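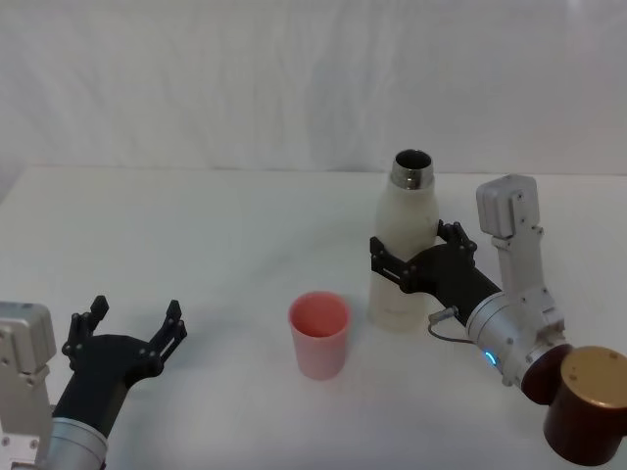
Greltbridge winter market, stallholders' meeting, January, started 6:40 pm, Benedicta late (bus). Present: Sinan Canpolat (chair), Perihan Özkan, Ataberk Yazıcı, Benedicta Agbenyega, Güven Akyol (notes, sorry about the typing). Last minutes read fast and agreed, one fix, the gazebo was lent to us and not bought. First up was how the stalls look, carried over from December. Perihan wants everybody on the same thing next time, white tabletop and a plain white cloth hanging behind, like the picture, folds are fine but she would still run an iron over it. Ataberk says white shows every drip of jam. Sinan: then wipe it. Agreed white for the front row, back row can do what they like for one more year.

Item 2. How December went
Footfall good until the rain, then dead. Candles sold out by 3. Perihan's quince jam nearly all gone, pickles slow. Sinan thinks the Stollen stall did best out of everybody but they haven't sent their numbers in, they never do. Benedicta arrived here. Her hats did well in the morning, then people had wet hands and did not want to touch wool.

Complaint from the pharmacy about the generator noise. Fair enough, it was right under their window. Güven went in and apologized, they were nice about it. Generator goes round the back by the bins next time.

Long talk about the music. Left it.

Item 3. Pitch fees
Currently $40 for a front row pitch, $18 for the back. Ataberk wants one price for all. Benedicta against, back row gets the wind and no passing trade, people wont pay front money for it. Perihan suggested a half table at the front for new people so they can try it without losing a packet. General liking for this but no price set. Sinan to ask around the back row what they would stand for.

Fees to stay as they are until then. Nobody to quote a half table price to anyone yet please. Ataberk already has, to his cousin. He will un-quote it.

Item 4. Where to hold it
Square is not certain. Town is digging up the drain on the north side and can't give an end date. Options:

Stay on the square, south side only. Room for 11 stalls. Would have to turn people away.

Skindberg yard. Flat, has a tap, gates lock at night. But you can't see it from the main street and parking is bad. Owner friendly, wants to know by spring.

School gym. Warm. No open flames so no candle demo and no chestnuts. Perihan said no chestnuts no market.

Show of hands, Skindberg yard ahead, Ataberk abstained as he gets on badly with the owner. Benedicta to go look at the yard with a tape measure and draw it up. Wants to know where the puddles collect before she puts a stall on top of one.

Item 5. Hot drinks
We ran out of paper cups before lunch. Proposal from Benedicta, real cups with a deposit, people bring them back or keep them. Needs a wash up place, yard has the tap but only cold, so somebody has to boil water all day. Sinan worried about breakages. Perihan worried about odd cups, says it'll look like a rummage sale. Benedicta says odd is the charm of it, every cup a different color and you remember which is yours.
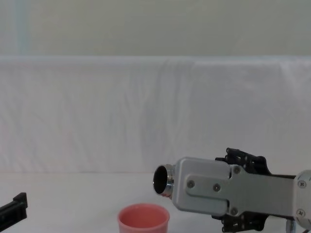 Pink cup on the white tabletop, cloth hung behind.

Talked about color a while. Perihan came round a bit, pink shows up well against all that white, you'd spot it from across the yard. Ataberk still prefers everything brown. Deposit amount: $2. Agreed to try it on the drinks stall only, paper cups kept in reserve under the table.

Güven to ask at the thrift store if they will put cups aside. No handles missing, no chips, nothing with a company logo on. Mugs with slogans to be argued over later.

Item 6. Soylu flour order
Shared order for the bakers. Soylu will deliver to one address only and wants somone in to sign. Last time it sat in the rain and Sinan lost a sack. Benedicta has a porch, can take it mornings before 10. Rye as well this time if enough people want it, names to Perihan before the end of the month. Pay up front, no exceptions, Perihan is still out of pocket from the last one and did say so, twice.

Item 7. Signs
Old banner has the wrong street on it if we move. Could paint over. Ataberk has leftover exterior paint, cream, near enough. Benedicta will do the lettering if somebody else does the ladder. Arrows needed from main street to the yard, ask the hardware store and the barber if we can use their railings.

Item 8. Other stuff
String lights, one set dead, one set blinks. Sinan has both in his garage, wants them gone.
Folding tables, two have the bad leg. Put tape on them so we know which.
Key for the storage unit, who has it? Not Perihan. Not Güven. Check with Stollen.
Dogs on the site. Yes on leads.
Perihan asked again about moving these meetings earlier. 6:15 next time, try it.

To do
Sinan: back row on half tables, lights, chase Stollen for numbers and key.
Benedicta: measure Skindberg yard, take in flour.
Güven: thrift store cups, thank you note to pharmacy.
Perihan: rye names, price up white cloth by the yard.
Ataberk: paint, cousin.

Closed 8:20 pm. Next one at Benedicta's, bring a chair.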